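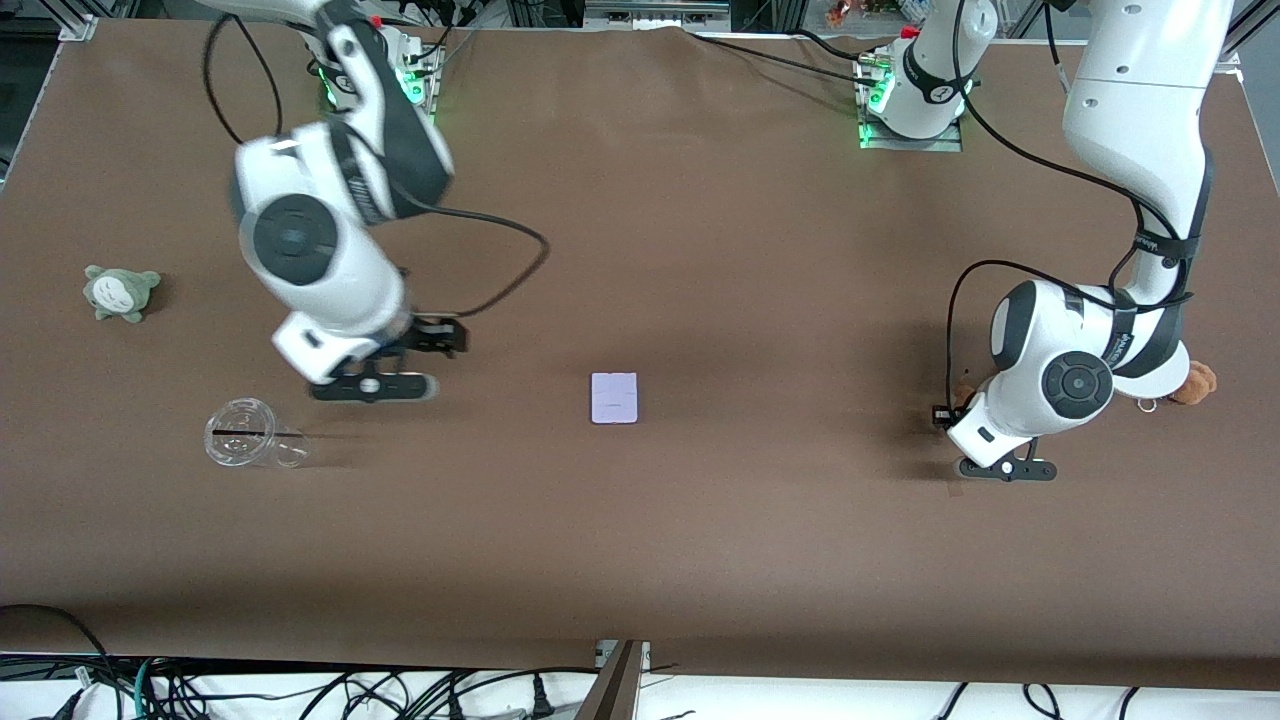 Tormod Söderlund hat mir gleich nach der Ankündigung geschrieben, ich solle bloß die Finger davon lassen, ein Tablet ohne Kopfhöreranschluss sei für ihn kein Tablet. Tja, Tormod, zu spät! Das Stakier Lameck liegt seit dem Samstag vor drei Wochen bei mir auf dem Sofa und ich gebe es so schnell nicht wieder her.

Erst mal zum Format. Ich hatte vorher ein älteres Gerät mit 7 Zoll, und das war mir zum Lesen immer ein bisschen zu fummelig. Das Lameck ist deutlich größer, passt aber noch in meine Umhängetasche, und in der Bahn halte ich es problemlos mit einer Hand (na gut, bis kurz vor Vurnau, dann wird der Daumen müde). Der Bildschirm ist richtig schön hell. Auf dem Balkon musste ich trotzdem blinzeln, die Oberfläche spiegelt nämlich ziemlich, da hilft auch volle Helligkeit nur begrenzt.

Beim Tempo kann ich nicht meckern. Browser mit viel zu vielen Tabs, nebenher Musik, dazu ein Rezept im geteilten Fenster – läuft. Nur die Galerie-App ist eine Schlaftablette. Ich habe 1.285 Fotos draufgezogen, und beim ersten Öffnen stand da minutenlang ein grauer Kringel. Danach ging es, aber beim Neustart kam der Kringel wieder. Laut Support ist ein Update in Arbeit, einen Termin wollten sie mir nicht verraten.

Akku: Ich habe einen Abend lang Serien geschaut, am nächsten Tag gelesen und Mails geschrieben, und abends waren noch 6 Prozent übrig. Für mich reicht das locker. Geladen wird über USB-C, das Kabel in der Schachtel ist allerdings lächerlich kurz. Wer wie ich keine Steckdose am Sofa hat, braucht sofort ein neues.

Den Stift gibt es nur extra, und jetzt wird es ärgerlich. Das Original hat mich noch einmal richtig Geld gekostet und hält magnetisch nur an einer Seite, ausgerechnet da, wo ich das Ding anfasse. Schreiben lässt es sich damit prima, auch kleine Notizen am Rand von PDFs. Holger Granström hat im Forum den Stift von Wang empfohlen, der soll genauso gut funktionieren. Den habe ich noch nicht probiert, steht aber auf der Liste.

Was noch? Die Lautsprecher sind laut und etwas blechern, die Kamera hinten kann man für Kassenzettel nehmen und sonst für nichts. Vorinstalliert sind ein paar Spiele, die sich zum Glück löschen lassen – hat mich keine fünf Minuten gekostet.

Und der Kopfhöreranschluss: ja, fehlt. Ich nehme einen Adapter, der baumelt halt. Bezahlt habe ich für das Tablet im Angebot 116 Euro weniger als zum Start, und zu dem Preis würde ich es wieder kaufen. Zum vollen Preis hätte ich wohl bis Dezember gewartet.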